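The tide gauge at Prumdale had been reading four millimeters high since December, and Ashraful Biswas had been sent to find out why.

He arrived on the morning ferry with a steel tape, a level, a tripod and a copy of the station log. The log ran to 1,589 entries. Most were one line long. The early ones were in the hand of a man named Weerasinghe, who had installed the float and the stilling well and had recorded the weather whether or not it bore on the reading.

The harbor office gave him a key and a form to sign. The gauge hut stood at the end of the north pier, on a concrete pad poured in two stages. The seam between the stages was visible from the door. He measured it, wrote down the width, and went inside.

The well was clear. He lowered the tape until the weight touched water, read it against the brass mark, and repeated the reading at intervals until noon. The float agreed with the tape. The recorder agreed with the float. All of them disagreed with the tables by the same four millimeters.

There are three usual causes. The instrument has drifted, the pier has sunk, or the benchmark has been disturbed. He had now excluded the first. The second would take the afternoon.

He ran a line of levels from the benchmark in the churchyard wall down to the pier. The route had eight setups. At the fifth, outside the chandlery, a man in a gray coat stopped and watched him read the staff.

"You're the gauge," the man said.

"I'm from the survey."

"Raimonds Urbonaitė. I kept it, before they made it automatic." He looked at the tripod legs. "You want to move that one. There's a drain under it."

Biswas moved the leg and took the reading again. It differed from the first by one division. He struck out the first and entered the second.

Urbonaitė walked with him for the remaining setups and held the staff. He held it properly, rocking it slightly toward and away from the instrument so that the lowest value could be taken. He did not talk while a reading was being made. Between readings he said that the *Tendonska* had hit the pier in his second winter, a freighter of 3,900 tons, moving at walking speed in fog. He had been in the hut. The pen had jumped off the drum and drawn a line up the wall. He had not painted over it.

"It isn't in the log," Biswas said.

"It's in the log. Look for the day with no weather."

They closed the line at a quarter past four. The pier had not sunk. The misclosure was within tolerance. Biswas wrote the figures in ink and initialed them, and Urbonaitė asked if he could initial them too, as staff holder. The form had no space for it. Biswas drew a line beneath his own initials, and Urbonaitė wrote his there.

That left the benchmark. They walked back up to the churchyard in poor light. The mark was a bronze bolt set in the wall at knee height, with a date cut beside it. Biswas knelt and put a flashlight on it. The mortar around the bolt was a paler color than the mortar on either side.

"That's been reset," he said.

"Yes."

"When?"

Urbonaitė took some time to answer. "My wife is on the other side of this wall. The frost brought a piece of it down in December, and it was going to fall on her. So I rebuilt it. I put the bolt back where it was."

"Where it was to what accuracy?"

"I had a carpenter's rule."

Biswas took out his own rule and measured from the bolt to the coping, then from the bolt to the footing. He compared these with the station sketch, which Weerasinghe had made in pencil and dimensioned in full. The bolt was low by four millimeters. The office had recomputed the datum from it at the turn of the year, as procedure required, and the error had passed from the wall into the tables.

"That's a good result with a carpenter's rule," he said.
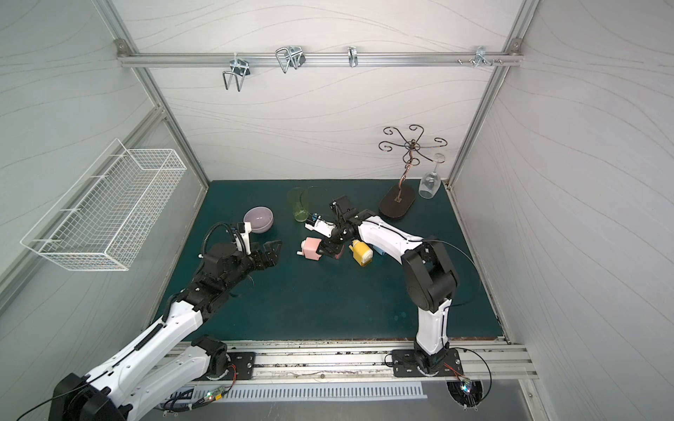
"Will they move it back?" Urbonaitė asked.

"They'll leave the bolt where it is and publish a correction. Moving it would disturb the wall again."

Urbonaitė nodded. He rested his hand on the coping, which was level, and kept it there while Biswas packed the rule and turned off the flashlight. The evening ferry, the *Sidia*, was already showing her lights beyond the breakwater. She was due out again within the hour.

On the way down they stopped at the hut to lock it. Biswas remembered the wall and shone the flashlight above the recorder. The line was where Urbonaitė had said it would be, brown now, running from the height of the old drum almost to the ceiling and ending in a small hook. He measured it out of habit. Then he opened the log and turned back through the pages until he found an entry without weather. It read: *Struck by vessel. Pen reset. Zero checked and found good. R.U.*

He made his own entry below the last one.

*Gauge checked against tape, no fault. Levels run from churchyard to pier, eight setups, no settlement. Benchmark rebuilt in December following frost damage and now stands four millimeters low. Correction to follow. Staff held by R. Urbonaitė.*

He read it over, added *Overcast, wind light, southwest*, and closed the cover.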